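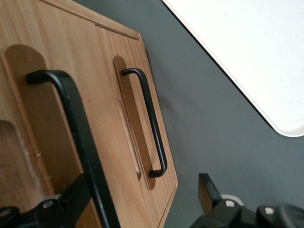

Figure 3. Bar handles on the wooden cabinet front, seen from the wrist camera, with the gripper fingers at the bottom of the view.

4. Planning and costs of the equipment

4.1 Starting point

The budget for the Nusau site was fixed before the tasks were. This is common in small laboratories and it shaped most of what follows. The grant allowed for one arm, one gripper and a sum for furniture and fittings, to be spent within 27 months. Spare parts had no line of their own and had to be found under consumables.

Two suppliers were asked to quote for the gripper. Rüegg offered a finished unit with fixed fingers and a service contract. Kavolden offered a body with fingers held on by screws, which the buyer could change on the bench. The purchase prices were close enough that price alone did not settle the matter. What separated the offers was the cost of the second and third set of fingers, and the time the arm would stand idle while waiting for them.

4.2 Choosing the gripper from the task

We worked backwards from the objects. Drawer and door handles were the first group on the task list, and a slim bar handle of the kind in Figure 3 asks for certain things from a gripper. The fingers must be thin enough to enter the gap between the bar and the wood behind it. They must also open wide enough to pass on both sides of the bar without meeting the edges of the recess. A finger that is too thick for the first condition cannot be made to work by better software.

Lighting and finish were considered at the same stage. The bars are matte black and the fingers are black too, and the two come close together in the wrist view. Rupert Gasser proposed buying lighter finger covers from the outset. We put these down as an optional item and moved the money to lamps, as lamps would serve every task on the list.

4.3 Furniture as a running cost

Furniture is often entered in a budget as a single purchase. We think this is a mistake where contact tasks are planned. The cut edge of one slot in Figure 3 has small pale chips and nicks. We did not log the source of each mark and make no claim as to how they came about. For planning purposes the source matters less than the fact that edges in this condition may look different to a camera from clean ones, and a test series that is meant to be repeated needs fronts in a known state.

We therefore priced the fronts separately from the cabinet bodies. Zastska, a joinery that supplied the other rooms in the building, agreed to cut replacement fronts to the same drawing in batches of 8. A batch was cheaper per piece than a single order, but storage had to be found for it, and wood kept in a cold store had to be brought into the room well before fitting. Handles were ordered with the fronts. We set aside 2 batches for the whole project.

4.4 Trial hours

The plan assumed 200 hours of arm time for the handle tasks. Luzius Aebischer divided these into setting up, trial runs and repair, and gave repair a larger share than the supplier's own guidance suggested. The division was agreed on Wednesday, October 23, 2019, together with a rule that hours left over from one heading could be moved to another only at the monthly review.

Staff time was costed apart from arm time. An hour in which the arm is moving needs one person in the room, and changing fingers or a cabinet front also needs one person but leaves the arm idle. Entering both as the same kind of hour hides the idle time, which was the main reason for preferring the Kavolden offer.

4.5 Items left out

Insurance and floor space were paid by the host department and are not included in the totals. Shipping is included for the arm and gripper but not for the fronts, which were collected. Readers who wish to compare these totals with their own should add local delivery and any charge for room use.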